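Kesitz Support
Ticket: Hand-held gripper kit, thin items slipping and jaws not closing flat
Status: Resolved
Product: Kesitz hand-held gripper, evaluation kit
Customer: Vanitz
Opened by: Farah Latuheru
Assigned to: Gion Wallner

Farah Latuheru, 9:40 am
We have the kit on evaluation through March and are recording pick and place demonstrations with it. Boxes, cups and fruit are fine. Thin items are a problem. Tea bags and paper envelopes either slide out of the jaws when I lift or turn sideways and hang off one corner. I get about 200 good picks in a morning with thicker objects and far fewer with these.

The trigger feels normal and the jaws close all the way as far as I can tell. Firmware is whatever it shipped with. I have not taken anything apart. We need to know if this is a setup problem or a limit of the product before we decide on buying more units.

Gion Wallner, 10:15 am
Thanks for the report. Please check these first, with the kit switched off:

Close the jaws on a strip of plain printer paper and pull gently. Try it at the tip, in the middle and at the base of the fingertips.
Look at the seam between the fingertips against a bright window. Note where light comes through.
Check the screws that hold the fingertips. They should be snug but not forced.
Send a picture of the jaws closed on one of the items that gives you trouble.

Which fingertips are fitted? The evaluation kit ships with the standard pair on and a soft pair in the small bag.

Farah Latuheru, 11:05 am
Standard pair, I think. I never opened the small bag.

Paper test: held well at the base, held in the middle, pulled straight out at the tip. I did it 3 times and it went the same way each time. Light shows through at the top of the seam and nowhere else. One screw on the left fingertip took almost half a turn before it was snug. The others were fine.

Picture is from the tea box we use for this task.

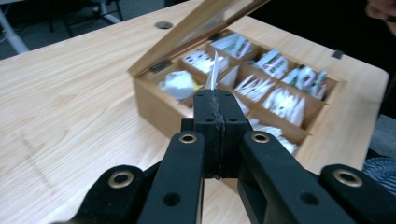

Attachment 1: Jaws closed on a white tea bag, tea box open behind.

After tightening the screw the paper test is better in the middle but still loose at the tip.

Gion Wallner, 11:50 am
Good, that helps. The edge where the two fingertips meet looks rough and a little frayed in your picture. On thick objects it makes no difference. On something as thin as a tea bag, the rough part can keep the faces apart and you lose grip right where you need it.

The linkage arms and pivots look all right to me as far as they can be seen, so I would leave those alone.

Please swap to the soft pair:

1. Open the jaws fully and switch off.
2. Remove the fingertip screws. Keep them, the soft pair uses the same ones.
3. Seat the new fingertips and start every screw by hand before tightening any.
4. Close the jaws slowly, let the faces line up, then tighten.
5. Switch on and run the zero routine from the menu. Do not skip this one. The old zero will be wrong by the difference in thickness and your recorded jaw width will be off.

Then repeat the paper test.

Farah Latuheru, 2:20 pm
Swapped. On the first try I tightened before closing and the left one sat crooked, so I did it over. Zero routine ran without an error.

Paper now holds at all positions. I did 19 tea bag picks out of the box. One slipped, and I had grabbed that one by the very edge. Envelopes are also better, though two came up together once.

Two questions. Do the soft fingertips wear faster? And do I have to throw away this morning's recordings?

Gion Wallner, 2:45 pm
Yes, they wear faster. We rate the soft pair at 4000 closures, compared with a much longer life for the standard pair. If you go back to boxes and cups for a long stretch, refit the standard ones and run the zero routine again.

The morning's recordings are usable for the thick objects. I would leave out anything thin that was recorded before the swap, because the jaw width near closed can't be trusted with a loose screw.

For double picks, come in from the side of the stack and close at half trigger first.

I am sending a new standard pair to replace the one with the rough edge. It ships from our Ruchti store and is covered by the evaluation terms, no charge. Please return the old pair in the same box.

Farah Latuheru, 3:30 pm
Half trigger works for the envelopes. OK to close this. I will open a separate ticket about mounting the kit next to our Plarau arm.

Gion Wallner, 3:35 pm
Closing. Cause recorded as rough fingertip edge plus one loose screw. Replacement pair requested.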